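Home | Browse | Ask | My Posts | Log in

Kitchen & Storage > Doors and Hinges

Cabinet door won't stay shut, is it the hinge or me?

Posted by stulley_upstairs, 1 March 2018

I have a small two-door cabinet where the left door drifts open by itself. I close it, I walk off, I come back, and it's open a hand's width like it wants to tell me something. The right one behaves. I've tightened every screw I could find, including one that I now think belonged to something else.

My brother-in-law says buy a new cabinet. He says that about everything, including my car. Is there a fix that costs less than 50 dollars and doesn't involve him?

Eilif Haugland

Put a level on top before you touch another screw. If the whole cabinet leans forward even slightly, the door will swing open no matter how good the hinge is. Fold a piece of cardboard under the front feet and see if it quits. Mine leaned for six years and I blamed the hinges the whole time - I even wrote the store a letter.

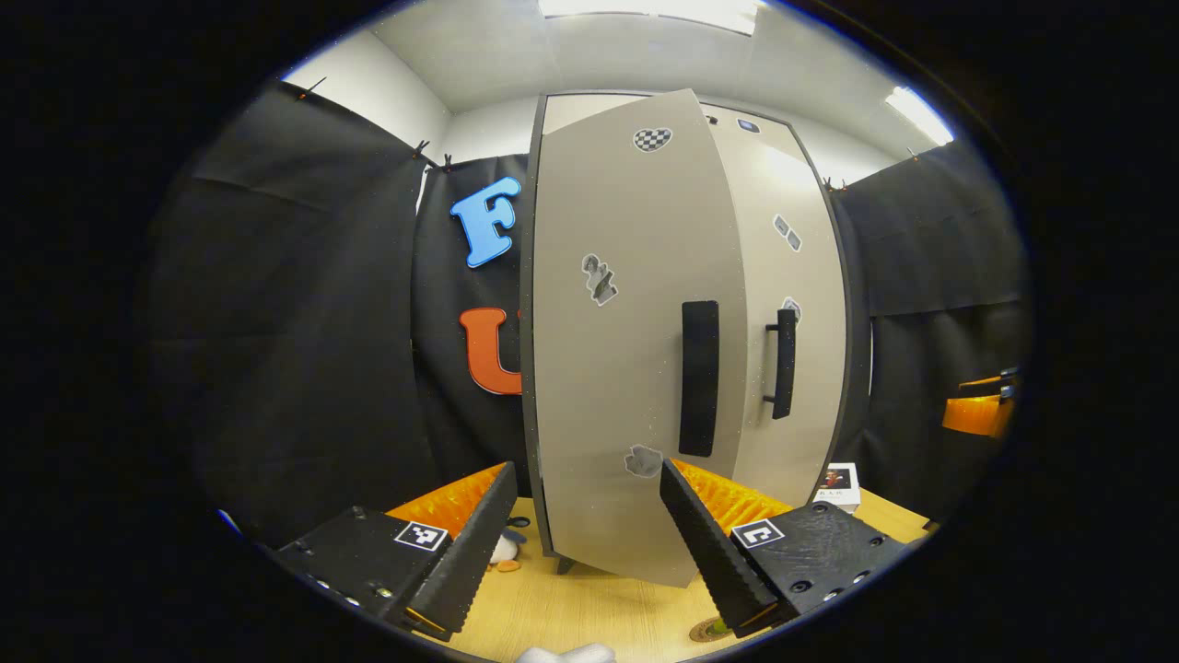 If it's level and still drifts, look at the hinge cup. On the usual kind there's a screw toward the back that moves the door in and out, and one nearer the front that moves it side to side. Quarter turns only. Close the door and look at the gap after each one. Write down what you turned, as you will forget.

tedesco_fixes

magnet

grovmont_gal

A magnetic catch, is what the person above means. Two screws for the catch, one for the little plate. Mark the spot with pencil while the door is closed, and check the length of your screws first. I have a hole clean through the front of a pantry door in Husness and I hang a calendar over it.

Comments (3)

stulley_upstairs: It was the cardboard. Not telling my brother-in-law.

tedesco_fixes: magnet would have worked too

pia_m: Did the store write back?

Tags: cabinets, hinges, sagging doors, renters

Back to top | Next thread | Report a post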